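Does sorting toys by color save anyone any time?

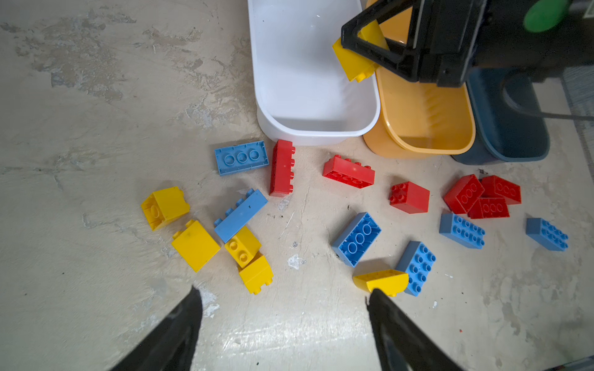

Nesrin Kaplan has been telling parents to sort their kids' building bricks for years, and she does not like being asked whether it works.

"Of course it works," she said when I sat down with her on a Monday morning at Wultotis, the toy library she manages. "You have a bin for each color. A child can see where the brick goes. What's there to argue about?"

Quite a lot, I think. I have two children and a closet full of bins, and I have yet to see a kid go looking for a blue brick because it was blue. Mine want the long one, or the one with the wheel.

Kaplan granted me the wheel. She would not grant me the rest. The library owns 1,142 of the large bricks, the kind meant for small hands, and she says the color system is the reason they come back to the shelf.

I asked how she knows that. Did she ever try it the other way?

"We had one big tub before," she said. "It was a mess."

A tub is supposed to be a mess, I said. You tip it out, you play, you shovel it all back in. It takes a minute.

"And then the pieces at the bottom never get used," she said. "And the dirt goes to the bottom too. Have you ever looked in the bottom of a toy tub?"

I have. I let her have that one.

Her method is simple enough to describe. Bricks get spread out on the floor, never left in a heap, and the bins are lined up along one side. Red, blue and yellow bricks each get a bin. She doesn't care whether the bin matches what goes in it. I found this odd, and told her that if the whole idea is that a child can see where the brick goes, putting blue bricks in an orange bin seems like a strange way to show it.

"They learn it," she said. "The first brick goes in and after that it's the blue bin. Kids are not confused by this. Adults are confused by this."

I tried it at home that evening and I was, in fact, the one who got confused.

Sebastião Arruda, who repairs and cleans toys for the library two mornings a week, was less sure of the system than his boss. He thinks size matters more. "Color is nice for a picture," he told me. "If you're building, you want the same shape. I'd sort by shape and forget the rest." He also thinks bricks should be picked up one at a time, so you notice the cracked ones, and he doesn't mind if it's slow.

Kaplan's answer was that the large bricks don't come in enough shapes to bother. Arruda shrugged when I passed that along.

Neither of them has timed anything. I asked Kaplan if she would, tub one week and bins the next, same children, same bricks. She said she'd think about it, in the voice I use when my kids ask for a dog.

She did have one last point in favor of bins, which is that they're shallow enough for a toddler to reach into without falling in headfirst. That depends on which bins you buy, and I said so. She told me to buy the right ones.

My bricks are back in the tub for now. I washed the bottom of it first.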